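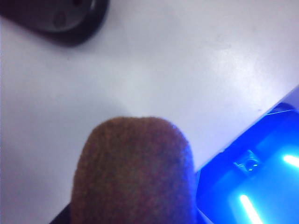 Our project looked at how well people in Praslow clean the tools they share at home, chiefly nail clippers, tweezers and razors, and whether a short leaflet would change their habits. Diane Fraser and I handed out 300 leaflets in January, with a questionnaire tucked inside each one, and we were quite touched by how many neighbours stopped for a chat on the doorstep! For our own swabbing practice we wanted a smooth white tabletop, as a pale surface shows up drips and smudges so much more kindly than the dark benches at Paewai.

We had 337 questions in our first draft (far too many, as our tutor Vesna Georgiev gently told us) and trimmed them down to 2 short pages. Most people who wrote back said they rinsed their clippers under the tap and left it at that – very few had thought of using surgical spirit. We would love to repeat the survey in Drondville next year.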